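The one-bin bench: notes for my twenty minutes
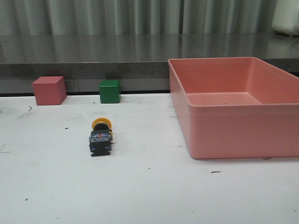 Ruawai, 11 February 2026

Speaker notes, Ewan Pryor. Read the slides off the laptop, don't turn round to the screen.

Opening. Leave the photo up while people sit down. Two cubes, one red and one green, a pushbutton on its side, a big pink bin. Ask the room: what goes in the bin? Wait. Somebody will say "all of it." Somebody will say "the button, it's a spare part." Take both answers and don't pick one yet.

My position, say it early so they can argue with me. I don't believe in the single catch-all bin. I've been told for years that one big bright bin on a bench makes people tidy. I have seen it make people fast at clearing a table, and I think we've mixed those two up.

The sales pitch. The Lestudska handbook says a clear bench is a sorted bench. Read the sentence out loud, slowly. Ask who has hunted for a part in a deep bin with a clear bench sitting next to it. Hands up. (Last time, most of the back row.)

Our numbers. In January we logged every loose item put away across the benches in the Pinunell shop. 3,493 items. Of those, 1,882 went into a general bin. So more than half of our "tidying" was moving things from a flat place where you could see them to a deep place where you couldn't. Don't oversell this. It's one shop and one month, and the people filling in the sheet knew why they were filling it in. If anyone asks whether the other shops are better, I don't know and I doubt it.

Back to the pushbutton. Round yellow collar, black button head, black block behind it. Lying on a white top you can find it from the door. Put it under forty other things and you'll order a new one. I've signed those orders.

The cubes. Someone always says blocks don't matter, throw them in. Fine, maybe. We use ours for sorting practice with new starters, and a set short of its green one is no good for that. Also look at the table itself: smudges, little dark specks. A clear bench isn't a clean one either, and the bin does nothing about that. Point at the specks, move on.

What the other side gets right. Be fair here, I rushed it last time. A bin costs very little. It takes no training. If you've got visitors coming in five minutes you want the bin, and so do I. And the color does help, pink is hard to lose. My complaint is with what gets claimed for it afterward.

What we tried. Shallow trays, the Grellska ones, one per kind of part. Results mixed. Electrical parts: good, people kept to it. Everything else: by the third week one tray had turned into a small bin with a nicer name. I said 30 days would settle the question and it didn't. Say so plainly.

Ask of the room, if there's time. Go back to your own bench and tip the bin out. Write down what you'd forgotten was in there. Send me the list, good or bad. I'd like to be shown I'm wrong by someone with a sheet of paper, I've had enough of the handbook.

Questions. Expect "what about labels." Labels work on the day they're printed. Expect "how big is too big." My answer is deeper than your hand, and no, I can't back that up.

Leave the trays on the side table for people to pick up. Get them back before lunch.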